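So for my hospitality class project I picked hotel loyalty programs, mostly because my mom has been hoarding points at the Darkeck since I was in middle school and has never once cashed them in. I wanted to know if she's unusual. (She is not!) My partner was Han-gyeol Ha, who did all the spreadsheet stuff, and our adviser was Jolanta Śliwiński, who told us early on to quit reading brochures and go talk to guests.

We compared two programs. Darkeck gives you points per dollar, and Ghaffari gives you points per night no matter what the room costs, plus a late checkout. On paper Ghaffari looks worse if you book the nicer rooms, and I went in pretty sure that people would see that and pick Darkeck.

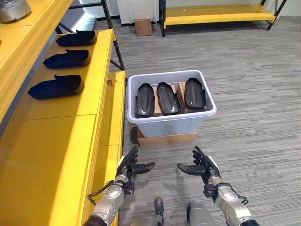 We handed out 169 survey cards in August and got 103 back, and I was thrilled with that. The first question was just "How many points do you have right now?" and most people left it blank or drew a question mark. One guy wrote "enough" with a smiley face. Han-gyeol wanted to throw his card out and I wouldn't let him.

The second question asked what people would want if we took the points away. I figured free nights would win by a mile, but the top answer was late checkout, and then breakfast. Parents with little kids were really into late checkout, and a few of them wrote whole paragraphs on the back about naps.
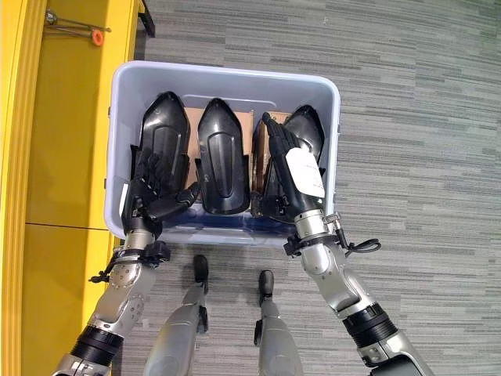

Then there's the fine print, which took me way longer than it should have. At Darkeck a basic room costs 700 points, except on blackout nights, and the blackout list is on a different page from the rest of the rules (I found it by accident while looking for the pool hours). Ghaffari has no blackout nights, but your points run out if you don't stay for a while. I asked the front desk at both places to explain it to me and got two different answers at Ghaffari alone.
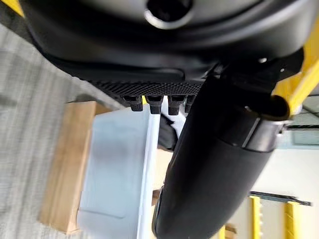
I also did a pretend booking through Trarkico, the travel site, to see if you still earn points that way. Nope! Neither hotel counts it. The price was a little lower there, so you'd have to decide if the points are worth the difference, and for one night I'd say take the cheaper room. For a longer stay I'd book direct and ask for the late checkout at the desk.

Stuff I'd change next time: ask how often people travel, because we forgot, and it messed up half of our charts. Also make the cards bigger. People like to write. 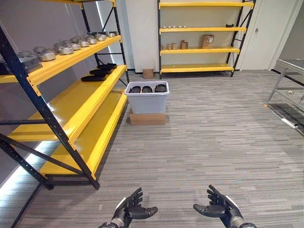 Yellow shelving and striped carpet in the storage room

Our full charts are in the class folder under Han-gyeol's name. My mom has now promised to use her points before winter.

2 comments
Share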